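Chapter 6
Buying a Demonstration Kit: What the Box Does and Does Not Contain

After reading this chapter you should be able to:
- tell a supplier's claim from a supplier's measurement
- work out the cost of an hour of usable demonstrations
- write acceptance terms for a hand-held collection kit
- say when a hired service is the worse bargain

6.1 The offer

In August a small firm called Trollano sent a sales sheet to the engineering department at Warnadeck, where Malathi Devadiga was in charge of buying for the teaching labs. The sheet offered a hand-held gripper with a wide-angle camera, a set of printed markers, a charging dock and a year of software. A person holds the gripper, does a household job with it, and the recording is later used to train a robot arm. The headline read "Robot-ready data in 90 minutes".

Devadiga wrote one question in the margin before passing the sheet on: "Ready for which robot?"

It is a good question and we will spend much of this chapter on it. The sheet did not answer it. It gave a picture of an arm from another maker, a list of file formats, and a quotation from a happy customer with no surname.

Kits of this kind have become easy to buy. They are cheaper than a robot and they fit in a cupboard, and a buyer with no robotics staff can get a recording out of one on the first afternoon. None of that tells you whether the recording is any use. A file that opens and plays is the least you should expect for your money, yet a surprising number of purchase orders ask for no more than that.

6.2 Three meanings of "demonstration"

Suppliers use the word loosely. In this book a raw recording is whatever the device saved. A tracked recording is one in which the position of the gripper is known well enough, from start to finish, to be played back. An accepted demonstration is a tracked recording in which the task was also done properly, as judged by someone other than the person who did it.

Trollano's sheet counted raw recordings. A rival service, Nikus, which sends its own operators and charges by the hour, counted tracked ones. The two prices had been set side by side in a spreadsheet for weeks before anyone noticed that they were prices for different things.

The gap can be wide. In the Warnadeck trial the kit produced 1,134 raw recordings. Tracking held in 60 per cent of them. How many of those would have passed as accepted demonstrations is not known, as the trial ended before a second person had looked through them. Readers may draw their own conclusion about a trial that ends there.

6.3 The room is part of the product

Sales sheets tend to show a bare table in even light. Rooms that people use have rugs, chairs, bags on the floor, plants, screens and lamps, and the camera on a hand-held gripper takes in a great deal of it through a very wide lens. 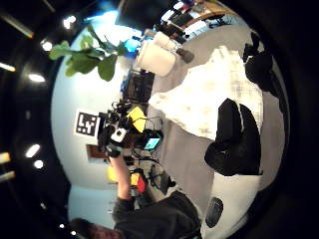
Eino Peltonen, who ran the trial, asked Trollano for its tracking figures in a furnished room and was sent the same figures again with a new cover page. He then asked who was expected to put up the markers, how long that took, and whether it was included in the 90 minutes. The reply was that set-up time "varies by customer". So it may, but the customer is paying for it, and it belongs in the sum.

Turunen, a reseller, offered to set up the room for a fee. The offer was fair enough, though it made the kit dearer than the Nikus service for any buyer planning to use fewer than 2 rooms a month. Section 6.5 goes through the working.

6.4 What to ask before you sign

Ask for the supplier's failed recordings as well as the good ones. Ask what happens to the software after the first year, and whether your files can still be read without it. Have the acceptance test done in your own room, by your own staff, and hold back part of the payment until it is passed. A supplier who objects to the last of these should be asked to explain why in writing.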